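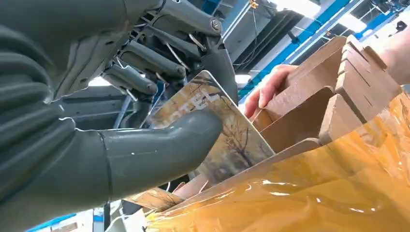
Onomastique commerciale – notes de cours, séance 4
Février 2022
13 partages · 2 commentaires

Rappel de la séance précédente : un nom de marque désigne avant de signifier. On peut vendre des yaourts sous le nom d'un fleuve sans que personne cherche le poisson. Cette semaine, on regarde comment ces noms sont fabriqués, avec quels matériaux et à partir de quel degré de bricolage l'oreille proteste.

Vocabulaire de départ, à connaître pour le partiel de juillet (oui, juillet, j'en suis aussi contrarié que vous). On appelle patronymique un nom tiré d'une personne, descriptif un nom qui annonce le produit, évocateur un nom qui le suggère de loin, et arbitraire un nom commun déplacé de son usage. Les néologismes forment une famille à part, bruyante et en pleine croissance.

Le corpus de la séance tient sur une demi-page : Carrillo, Trotine, Wasteo, Sevent. Il a été réuni par Áine Noonan pour son mémoire sur les jeunes entreprises de services urbains, et je la remercie de nous le prêter. Elle a conservé les argumentaires remis par les agences, documents précieux où l'on découvre qu'une voyelle peut être « résolument tournée vers l'usager ».

1. Le patronyme, ou la paresse récompensée

Carrillo fabrique des bacs de compostage. Le fondateur s'appelait ainsi, l'affaire était réglée avant le café. L'avantage du patronyme est son opacité : il ne promet rien, donc il ne ment pas, et l'entreprise peut passer du bac au banc public sans se renier. L'inconvénient apparaît à l'oral. En français, le double l hésite entre la lecture espagnole et une lecture à la « gorille ». Noonan a relevé les deux dans la bouche du même standardiste, au cours du même appel.

Notez que l'opacité s'use. Au bout d'une génération, le patronyme se remplit du produit et finit parfois en nom commun, comme la poubelle, qui fut d'abord un préfet. C'est ce qu'on appelle l'antonomase. Les services juridiques ont d'autres mots.

2. La suffixation

Trotine loue des trottinettes. On reconnaît la base, amputée d'un t et d'une syllabe, puis la finale en -ine, très productive en français pour les tissus, les médicaments et les diminutifs. Le nom hérite un peu des trois, et l'on ne sait plus bien s'il faut monter dessus ou l'avaler avec un verre d'eau. L'argumentaire parle de « légèreté patrimoniale ». On notera au passage que la suppression d'une consonne double ne change rien à la prononciation et presque tout à la dictée.

Wasteo collecte des encombrants. La base est anglaise, la finale en -eo vient d'un latin de fantaisie, et l'ensemble se prononce d'une manière que les salariés eux-mêmes ont renoncé à fixer. Sur le plan morphologique, c'est un hybride : racine d'une langue, terminaison d'une autre, locuteurs d'une troisième. La finale en -eo a l'avantage de se coller à n'importe quoi, ce qui se voit.

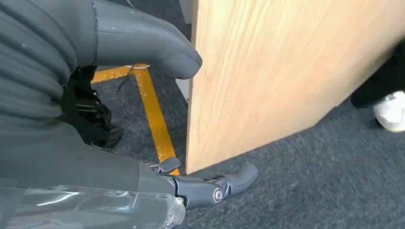 ONOMASTIQUE > MOTS-VALISES

3. L'emboîtement

Sevent organise des fêtes de quartier. D'après l'agence, le nom contient « seven », « event », « sept » et « vent ». Le client paie donc quatre mots et en reçoit un, que la plupart des gens lisent comme une faute de frappe. Techniquement, un bon mot-valise repose sur un segment commun aux bases : on doit pouvoir retrouver les morceaux sans notice. Ici, le segment « even » est bien partagé par les bases anglaises, mais « sept » est tiré par les cheveux et « vent » y entre par courant d'air.

Retenez le test dit du téléphone. On dicte le nom à quelqu'un qui ne l'a jamais lu, sans épeler, et l'on regarde ce qu'il écrit. Carrillo s'en sort avec quelques dégâts sur les consonnes. Trotine récupère son t perdu presque à chaque fois. Pour Wasteo et Sevent, je vous laisse le plaisir de l'enquête – un parent patient fera l'affaire, à condition de ne pas lui donner d'indice.

À préparer pour la prochaine fois

Relever 2 noms commerciaux dans votre rue, les classer, puis leur faire passer le test. Une page, pas davantage. Les logos ne sont pas demandés, les jeux de mots de coiffeurs sont acceptés mais comptent pour un seul exemple, quel qu'en soit le nombre. Lire aussi l'annexe du mémoire de Noonan sur les finales vocaliques, en sautant le tableau si vous y tenez : il est juste, mais il est long.

Sur le même thème
Noms de rues et noms de lotissements : la guerre des Acacias
L'antonomase expliquée aux juristes
Faut-il accorder les marques au pluriel ?
Enseignes de coiffeurs, essai de typologie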